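Call for Participants: Handbag and Small Leather Goods Wear Study

Benavides, a maker of handbags and small leather goods, is seeking adults to take part in a wear study of its next women's and men's accessories line. Participants will carry one bag in daily life for six weeks, keep a short written record of its use, and attend two fitting sessions at the Ramdale studio. The study begins in February.

Purpose of the study

The design office would like to learn how a bag behaves once it leaves the showroom: how straps settle on the shoulder, how closures hold up to repeated use, where linings begin to pull, and which pockets are used for what. Findings will be considered before the final patterns are released for production.

The line under review consists of a structured top-handle bag, a crossbody, a soft tote, and a belt bag. Each participant will be assigned one style. Preferences may be stated on the application form, but assignment depends on height, usual load, and the mix of participants needed for each style.

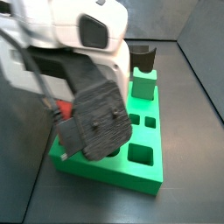 Who may apply

Applicants must be at least 18 years of age and must carry a bag of some kind on most working days. No background in fashion or design is required. The study office will select 70 participants and is especially interested in hearing from the following groups:

People who commute by bus, train, bicycle, or on foot
People who regularly carry a laptop, a work uniform, or a change of shoes
People under 5 feet 2 inches or over 6 feet in height
People with limited grip strength or limited use of one hand
Parents and caregivers of young children

Current employees of Benavides, members of their households, and anyone employed in the design or sale of handbags are not eligible. Persons who took part in the Plivico strap trial may apply again.
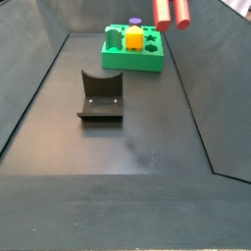
What participants will do

The first session lasts two hours. Staff will measure shoulder width and preferred strap length, photograph the assigned bag in its new condition, and review the written record. Participants will then carry the bag on at least four days of each week. The record takes a few minutes to complete and asks what was carried, for how long, in what weather, and whether anything about the bag caused discomfort or annoyance.

Participants are asked to treat the bag as they would their own. It should not be spared ordinary wear, and it should not be cleaned or conditioned during the study. Spills and scuffs should be noted in the record. Repairs must be left to the studio – a broken stitch or loose buckle is useful information and will not be charged to the participant.

The closing session lasts 90 minutes and includes a group discussion. The bag is returned at that time for inspection.
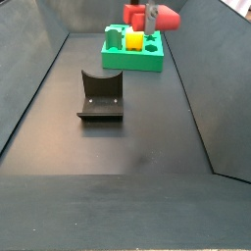 Compensation

Participants who complete both sessions and submit the full record will receive a payment of $350 and one item from the finished line, to be chosen when the line goes on sale. Those who withdraw after the first session will be paid for the weeks completed. Transit and parking costs for the two sessions will be reimbursed upon presentation of receipts.

Confidentiality

The styles have not been shown publicly. Participants will sign an agreement not to post photographs of the bag or lend it to others before the line is released. Carrying it in public is expected and does not breach the agreement. Personal information is used only to run the study and is destroyed after the final report.

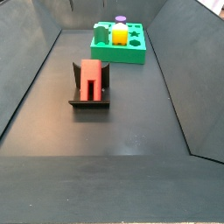

How to apply

Application forms are available at the front desk of the Ramdale studio or may be requested by mail. Please quote reference number 3224 on all correspondence. Applications should be addressed to Roxana Betancur, Wear Study Coordinator, and should state any dates in February on which the applicant is unable to attend. Applicants who need a form in large print or assistance at the sessions should say so when requesting the form.

Selected applicants will be notified in writing and will have one week to confirm their place. Unsuccessful applications will be kept on a reserve list until the study begins, unless the applicant asks to be removed.

Posted Nov 15, 2022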